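April, late evening

Got to the lab at Wenthorpe after lunch and stayed until they locked up. Melahat Gezer had the arm first, so I spent an hour fixing my labels. I had mixed up two folders and had to rename 26 runs by hand. Boring but done.

Our project is folding cloth. We call the arm Perkeo because the team before us did. The Bramwell group has the easier job, stacking cups, and they finished early again.

When my turn came I drove and Melahat kept the log. We did 14 runs with the blue cloth. I kept closing the fingers too high up and getting a big handful. Melahat said to go slower and aim for the corner, and to watch the wrist view instead of the arm. I did it her way for the rest of the session.

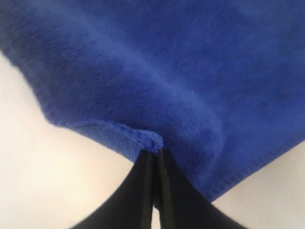 My hands cramped by the end and I skipped dinner, so I had toast when I got home. We need 1000 runs before the Plillusside meet and I don't think we'll make it. Melahat wants to ask for the morning slot too. I told her I'd come if it starts after nine. Need to bring the long charger tomorrow.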